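Teaching a robot where to look: an interview with Jad Khalaf

Posted Jun 7, 2018

Jad Khalaf has spent most of the past two years on one question. If you ask a robot to find something in a building it has never been in, where should it go first? He works in the navigation group at Florkmont, a small research lab on the edge of Atasstead, and his team has now published its first full set of results. We met in the lab's kitchen.

Khalaf came to the subject from building surveying. He used to write software that turned laser scans into floor plans, and he says the job left him with a low opinion of maps.

"A map is out of date the day after you make it," he says. "People move chairs. They shut doors. So I was interested in what you could do without one."

The method his group has built is called Jaber. It is given the name of an object and a view from a single forward camera, and it chooses one of four moves: forward, turn left, turn right, stop. There is no floor plan and no record of where objects were last time. What it does have is a short memory of what it has already seen, and a second part of the program that guesses how useful it would be to go and look round each corner in view.

That second part is the new bit. Earlier systems of this kind, he explains, were mostly rewarded for getting closer to the target. They did well when the target was in plain sight and badly when it was behind something.

"They would stare at a wall," he says. "The object was on the other side, two metres off, and as far as the score was concerned they were nearly there. So they stayed nearly there."

Jaber is scored on how much unseen floor each move is likely to open up, as well as on whether it finds the object. Khalaf's team trained it entirely in simulation, using a set of 900 generated rooms they call Drotby. Another 200 rooms were held back for testing. Each has a random layout, random wall colours and a handful of household objects put down in places that are sometimes sensible and sometimes not.

He opened a laptop to show me one of them.
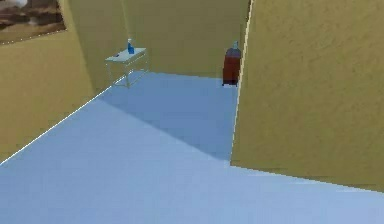 A Drotby room, with a blue spray bottle on the side table and a taller red container on the floor near the edge of the right-hand wall.

Rooms like this one, he says, are the interesting cases. The open floor is easy. The wall on the right hides whatever is beyond it, and a system has to decide whether the hidden part is worth the trip. If the target is the spray bottle, it should head for the table. If the target is anything it can't see yet, it should go past the end of that wall and look.

I asked why the rooms look so plain. He was not bothered by the question.

"We could make them prettier. We tried, in February. We put in better lighting and proper floor textures, and it took four times as long to train and the score hardly moved. What did matter was the colours changing from room to room. If every wall is white it learns that white means wall, and then you're stuck."

The shadows stayed in for the same sort of reason. An early version treated the edge of a dark patch on the floor as a step and refused to cross it – one of the students spent a week finding out why.

On the 200 test rooms, Jaber found the named object in 142 of them within the limit of 700 moves. The group's older system, with the same camera and the same limit, managed fewer than half. Khalaf is more interested in the rooms where Jaber failed, and he has been through all 58 by hand.

"A fair number are small things," he says. "Something flat and dark on a table top, seen from across the room, is a few pixels. It goes by, it doesn't recognise it, and it marks that area as done. Then it never goes back."

He counts that as a fault in the memory more than in the camera. At present an area is either seen or not seen. The next version will store how well each area was seen, so that a quick look from far away counts for less than a close one. He expects this to make the searches longer and is not sure yet how much longer people will put up with.

The other failures were mostly loops. With two corners of equal promise, the system would start for one, change its mind, and start for the other.

"I do that in supermarkets," he says.

The obvious question is whether any of it works on a real machine. The group has run only a few trials so far, on a wheeled base in the lab's own corridor and two offices, and Khalaf would not give me a figure for them. The wheels slip on carpet, he says, and a turn of 30 degrees in simulation is exactly 30 degrees, while a turn on the base is whatever the carpet allows.

"I don't want to put out a number from three rooms. Ask me when we've done it in a building where we don't know the layout ourselves."

Atasstead's old library annexe has been offered for that, once the heating is repaired. In the meantime the Drotby rooms and the test list are free to other research groups on request, along with the full record of the 58 failures.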